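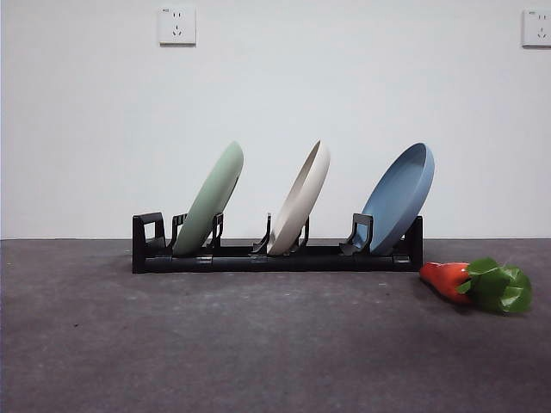 Before You Plug In the Winter Heater

December 12, 2020

Well, friends, the cold has found us again, and if your house is anything like mine the portable heaters have come down from the attic and the arguments about the thermostat have started up in earnest. I promised back in June that I would write something about heating an old house without frightening yourself over the electric bill, and then the tomatoes came in and I forgot all about it until my toes reminded me last week.

I should say first that I am no electrician. Most of what I know I learned from Forough Shojaei, who did the rewiring on our place on Jostard Lane and was patient enough to answer questions the whole time she worked (I did keep the coffee coming, in my defense). Her first rule was that a space heater goes straight into the wall. No power strip, no extension cord, not even the good thick orange one you use for the hedge trimmer. Put your hand on the plug after half an hour, she told me, and if it feels hot, switch the heater off and have somebody look at the outlet.

Her second rule was to give the heater 3 feet of clear space on every side, and that means curtains, bedspreads, the dog's bed and the stack of magazines you keep meaning to sort through. I moved our armchair across the room for this and found I liked it better there anyway — the afternoon light is lovely in that corner.

As for the bill, we kept track last winter. Our old Grillby heater draws 1,500 watts on high and 800 on low, and we found that low was plenty for the sewing room once the door was shut and a rolled towel laid along the bottom of it. Over the whole season the electricity for the house came to $844, and I had braced myself for a good deal more. The weather stripping we put on the back door in the fall surely helped, and so did my husband finally agreeing to wear a sweater.

Lợi Sầm wrote in to ask whether it's all right to leave a heater running overnight. Please don't, Lợi! Warm the bedroom for an hour before you turn in, switch it off, and pull up an extra quilt. A hot water bottle at the foot of the bed is a wonderful thing too, and I fill mine while I'm brushing my teeth.

Next time I'll get to storm windows, and to the letter from the reader who wants to know what to do about a drafty mail slot. If you have a trick for that one, send it along soon, as I have only the one idea and it involves an old sock.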